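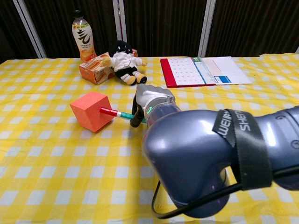 Okay, week two, and we're finally drawing boxes! I know the syllabus calls this unit Form and Value, but everybody who has taken Still Life for Beginners at Skorkville before you calls it box week, so let's go with that. The foam cube on the gingham is the whole lesson in one object. It's tilted with a corner facing up, the top face is lighter, the sides are a deeper orange-red, and if you can get those differences down on paper you can draw a refrigerator, a barn, a loaf of bread, anything. Don't worry about the toy in the white outfit yet (I know, I know, you all want to draw the toy). It'll wait for you.

What to bring

Your big pad, a 2B and a 6B pencil, the kneaded eraser, and three markers or colored pencils in the same family: one light, one medium, one dark. I like the Gamel pads because the paper has enough tooth to grab the pencil, but whatever you bought in August is fine. If you're still looking for a pad, Struan Kinnear at the front desk has a stack of the 56-page ones at cost.

Warm-up, 10 minutes

Set a box on your own table at home. Tissue box, cereal box, box of tea. Draw it as fast as you can, then turn it a little and draw it again right on top of or next to the first one. Keep going until the timer rings. These are supposed to be ugly! Mine are terrible and I've been doing them for years. Keep your wrist loose and draw from the shoulder, and please don't erase during the warm-up, I will see the smudges and I will tease you.

Finding the faces

Last week a lot of you drew the top of the box as if you were floating over it and the sides as if you were sitting on the floor. Very common. Your brain knows a cube has square faces, so it wants to give you squares. Squint until you only see patches, and draw the patches. A face that's turned away from you gets skinny, sometimes shockingly skinny, and you have to trust it.

When a box is tipped up on an edge or a corner, start with the corner nearest you. Put a dot there. Then hold your pencil out at arm's length, lay it along one edge, and carry that angle down to the paper without changing it. Do the same for the other edges that meet at the dot. After that the rest is mostly parallel-ish lines getting a tiny bit closer together as they go back.

Three values and no more

Light, medium, dark. Pick which face gets which before you color anything and write a little L, M or D on each one. With an orange object people reach for gray or black on the shadow side and it goes muddy right away. Try a deeper red-orange first. I had a student, Seija Peltonen, who refused to own a black pencil for the whole course, and her shadows were the best in the room, so take that however you like.

Soft things like foam don't have a razor edge. Let the two colors meet and leave it alone. If you put a hard outline around every face it'll look like a cartoon box (fine if that's what you're after, but it's a different class).

The tablecloth question

Somebody always asks whether they have to draw every check. No! Please no. Draw the checks close to your object, let them fade out as you move away, and leave the rest as plain paper. What checks are really good for is showing you that the table is flat. They get squashed the farther back they go, exactly like the faces of the box, so if your pattern stays perfectly square all the way up the page your table is going to look like a wall. Do two or three rows carefully and then decide how much patience you have left.

Things behind other things

Once your cube is sitting properly, put in one background object, using light lines. A bottle is nice because it's tall and gives you something to measure against. How many cubes high is it? Check with your pencil. If you want a box on its side back there too, you already know how to do it, same steps as before. Save faces and feet and outstretched arms for the soft toy session, where we'll spend the whole time on round heads.

For next time

Two finished drawings of the same box, one sitting flat and one tipped, in three values each. Prop the tipped one on a rolled sock if it won't stay put. Write 2 or 3 lines on the back about which one gave you trouble. If you can, read the Tikkanen handout on cast shadows, it's the stapled one in the blue tray, and skip the part on candles for now. Bring a snack, we run long.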